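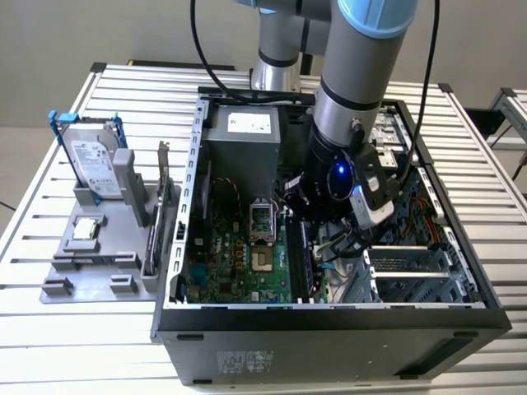
Foros > Hardware > Equipos antiguos > Torre abierta, zócalo sin procesador: ¿qué memoria monto?

Utilizamos cookies propias y de terceros para mejorar su experiencia. Si continúa navegando, acepta su uso. Aceptar | Configurar

skilum83
Buenas tardes a todos. Disculpen mi español, lo estudio desde hace unos años y todavía cometo errores. Tengo una torre vieja que quiero recuperar para mi taller, para llevar el inventario y poco más. La tengo acostada en la mesa, sin la tapa lateral. La placa es de color verde y el marco metálico del zócalo está levantado. Hay un módulo de memoria colocado en su ranura y lo quiero cambiar por otro de más capacidad. Mi pregunta es esta: ¿debo poner primero el procesador, o puedo trabajar con la memoria mientras el zócalo está abierto? Mi presupuesto es de 400 coronas.

Bangash
Primero el procesador, siempre. Con el marco levantado cualquier tornillo que se caiga termina en los pines, y enderezar pines es un trabajo muy triste. ¿Tienes el protector de plástico del zócalo?

skilum83
No lo tengo. Compré la torre así, en diciembre.

Ehsan Kakakhel
No estoy de acuerdo con Bangash. La memoria se cambia en un minuto y no molesta al zócalo. Baja el marco con cuidado, sin el procesador, y trabaja tranquilo. Lo que yo haría antes es apartar los cables blancos y negros que cruzan la placa, al lado derecho. Cuando uno empuja el módulo con los dedos, es fácil pellizcar un cable.

Bangash
Bajar el marco sin procesador y sin protector tampoco me gusta. En algunas placas la tapa roza los contactos. Lo he visto dos veces en equipos de clientes.

Ehsan Kakakhel
Y yo lo he hecho en más de 100 equipos sin ningún daño — pero bueno, cada uno tiene su costumbre.

comodness
¿Y la fuente? Yo no gastaría nada en memoria sin probarla. Lee la etiqueta blanca que lleva encima y escribe aquí los amperios de la línea de 12 V. Una fuente vieja puede encender el equipo y fallar después, cuando trabaja con carga.

skilum83
Gracias, no había pensado en la fuente. La letra de la etiqueta es muy pequeña, esta noche la leo con la lupa. Otra duda: los cables naranjas, amarillos y rojos que van hacia la zona de los discos, ¿los puedo atar con una brida a la pared de la caja? Me parece que quitan aire.

comodness
Sí, pero no aprietes demasiado y deja un poco de holgura para conectar el disco.

Sohail Mengal
Llego con el tema empezado. Antes de comprar, mira el modelo de la placa, suele estar impreso entre las ranuras. Sin ese dato no sabemos qué tipo de memoria acepta, y en Skumstead no devuelven el dinero de los módulos abiertos. Sobre el zócalo le doy la razón a Bangash: un protector usado cuesta casi nada y evita la discusión.

skilum83
De acuerdo. Voy a pedir el protector y no toco el marco hasta que llegue. Escribo el modelo de la placa cuando lo encuentre.

Ehsan Kakakhel
Me parece bien. Pero el módulo que tiene puesto no lo tires, sirve para probar el arranque.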